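Urent Hand, four finger model
Home > Products > Hands and grippers > Urent Hand

Status: taking orders
Ships from: Foulkes workshop
Demo bookings: open, see bottom of page

Four fingers and a thumb, tracking tag on the palm. Made for kitchen and household work, tested first in our simulated room and then on the bench. The stills are from the simulator we run at open days.
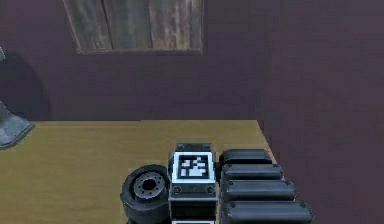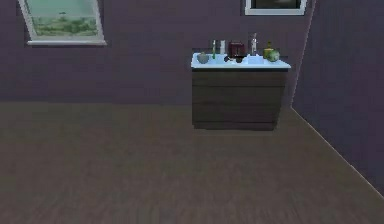

Open day, Friday, November 7, 2025

Doors at 10, last run at 4. Foulkes site, use the side entrance, front one is locked for the floor work. Parking is tight so share if you can.

What we'll be running:

Simulator session. The kitchen room with the sink cabinet, toaster, mug, bowl and the rest of it. Visitors get 5 minutes each on the controls. Sign up at the desk when you come in, slots went fast last time.

Grasp planning talk. Mali Gethin, 22 minutes plus questions. Covers round things (bowls, vegetables) against tall thin things (bottles), and why the thumb position matters more than people expect. Slides go up on this page afterward.

Bench session. Real hand, real mugs. Small groups only, no more than 5 at the bench at a time. Please keep sleeves and lanyards clear of the thumb joint.

Software corner. Cukia 's the scene editor we ship with the hand. Bring a laptop if you want to try building a room of your own. Rooms save as plain files and you can take yours home on a stick.

What comes with the hand

Hand, left or right, say which when you order
Mounting plate and screws
Power supply and cable
Printed tag sheet, spare
Cukia license, one seat
The kitchen room files, same ones as the open day

Not included: arm, arm adapter, camera. We can quote for adapters, send us the make and model of your arm first. Quotes without a model number just go back and forth for days.

Options

Futon pad. Soft rest for the hand between runs, bolts to any flat bench. We use it here every day and would not go back.
Long cable. For arms with the cable run on the outside.
Extra Cukia seats. Priced per seat, schools pay less, ask.

Availability

The first batch of right hands is nearly gone. Next batch is due in January, left and right both. Orders are filled in the order they're payed for, sorry, we can't hold units on a promise.

Booking a demo

Can't make the open day? Room for 700 on the mailing list server and we are nowhere near it, so join and we'll send the next dates. Private demos run on weekday mornings. Tell us what you want picked up and how heavy it is, and we will try to have something similar ready in the simulator before you come.

Use the contact form, pick "Hand demo" from the list. Replies usally same day, slower in open day week.

Related: Futon pad | Cukia scene editor | Spare tag sheets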